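Merport Workshop - Monthly Room and Surface Check
Room: Graltolier, ground floor
Date of check: 6th December
Form: 19, revised June

Mark each line OK, ACTION or N/A. Write a comment for anything other than OK. Leave the finished sheet in the tray by the door.

1. Access and exits

1.1 Main door opens fully and closes without slamming - OK
1.2 Rear exit clear on both sides - ACTION
Comment: Flattened cartons leaning against the wall outside. They don't block the door but they narrow the path. Moved to recycling during the check. Left as ACTION so it gets looked at next month.
1.3 Exit sign lit - OK
1.4 Floor free of trailing leads - OK
Comment: The lead cover by the sink has lost one of its end caps. No sharp edge. Replace when convenient.

2. Lighting

2.1 All ceiling lights working - OK
Comment: The tube replaced in June is still fine. No flicker from any of them.
2.2 Light even over work areas, no glare - OK
2.3 Emergency light test - OK
Comment: Came on at once and stayed on for the full test.

3. Walls and work surfaces

3.1 Surfaces clean, no spills or residue - OK
3.2 No chips, cracks or lifting edges - ACTION
Comment: One lifting edge on the bench under the window, 200 mm long, at the left corner. It catches a sleeve. Taped down for now. Needs gluing and clamping overnight, so the bench will be out of use until the next morning.
3.3 Plain surfaces free of marks, tape and writing - OK
Comment: Looked at close up and again from the side. The color shifts slightly from one part to another, a little warmer at one end, but that is how the light falls on it. No marks found.
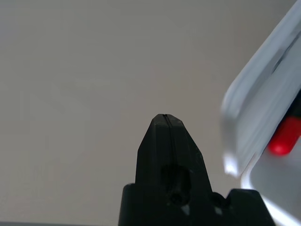
Item 3.3. Light grey surface, no marks or writing visible.

3.4 Cleaning product suitable for the surface - OK
Comment: Still using the Vutik neutral cleaner. The bottle is labeled and the label is readable. Please don't top it up from the floor cleaner, the two are close in color.
3.5 Wall fixings tight - OK
Comment: Coat rail had a loose screw at the last check. Tightened then and still holding.

4. Electrical

4.1 Outlets undamaged - OK
4.2 Test tags in date - ACTION
Comment: 4 tags run out before the next check. Three are on extension leads and one is on the kettle. Grecu has been asked for a date. If they can't come in time, the items go in the locked cupboard until they have been tested.
4.3 Isolator labeled and within reach - OK
4.4 No outlet overloaded - OK

5. Fire and first aid

5.1 Extinguisher in place, pin and seal intact - OK
5.2 First aid box stocked - ACTION
Comment: Low on large dressings and out of eye wash. Order raised, number 359. Put the new eye wash at the front - it was behind the bandages last time and took too long to find.
5.3 Contact list on the wall is current - OK

6. Storage

6.1 Heavy items on low shelves - OK
6.2 Step stool sound, feet in place - OK
Comment: One rubber foot is wearing thin. Fine for this month.
6.3 Nothing stored on top of the tall cabinets - OK

Actions carried forward: 1.2, 3.2, 4.2, 5.2
Room fit for use: Yes, apart from the bench under the window while the edge is being glued.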